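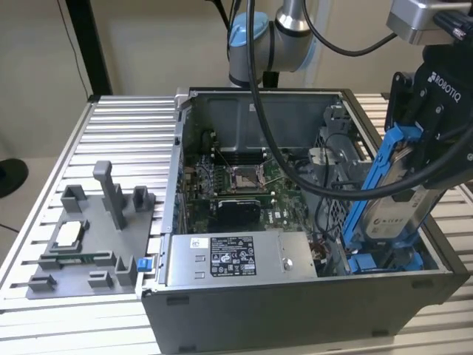
Figure 4-1. Caddy and drive at the right end of the tower, tower on its side, side panel off.

4.3 Teaching the drive caddy position

You will do this once when the Nera cell is set up, again whenever the fixture tray is moved, and one more time after somebody swears the fixture tray was not moved. Allow most of a morning.

Before you start, load the Didance program and open job 494. Job 494 is the drive job. The job numbers follow a system known only to Osow, so write this one down.

CAUTION: Keep hands out of the case while the arm is enabled. The gripper does not know what a finger is and will apply the same force to it as to a caddy.

1. Lay the tower on its side on the slotted table with the open side up. Push it against the tray until the two touch. "Nearly touching" will come back to haunt you in step 8.

2. Clamp the tower to the table slots. Tug it. If it moves, it isn't clamped.

3. Tuck loose cables away from the drive cage. The arm will cheerfully take a cable along for the ride.

4. Fit a drive into a caddy and hand it to the gripper at the load position. Use a dead drive. Everyone uses a dead drive after the first time.

5. Set speed to 12 percent. This is slow. It is meant to be slow.

6. Jog the arm until the caddy hangs over the cage, then lower it until the end of the caddy is just inside the case. Stop and save this point as ABOVE_BAY.

Note: The hose and cable bundle on the arm must hang free at ABOVE_BAY. If it is pulled tight here, rotate the wrist back and teach the point again.

7. Continue down in small steps. Check that the caddy rails line up with the cage before each one. When the caddy is seated, save the point as IN_BAY.

8. Open the fingers, back out to ABOVE_BAY, and run the full cycle three times at 12 percent. If the caddy binds, go back to step 1 and have another look at that gap.

9. Raise the speed to 100 percent only after three clean cycles in a row. Two clean cycles and a good feeling do not count.

4.4 Checking finger clearance

The wrist camera gives the best view of the fingers against the cage. Open it from the Didance toolbar and jog to ABOVE_BAY with the gripper empty. 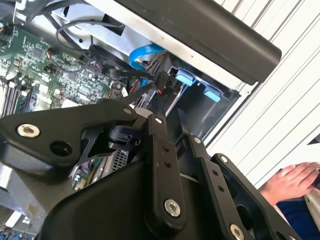 Figure 4-2. Wrist camera view, with the finger links near the drive bay and its light blue tabs.

1. Confirm that both fingers clear the cage and the cables beside it through their full travel.

2. Look over the screws and bolts on the finger links. Tighten any that have begun to back out — the threadlocker from Peixoto is good, but it is not magic.

3. Repeat this check every 900 cycles. The counter is on the Service page, behind the tab marked Other.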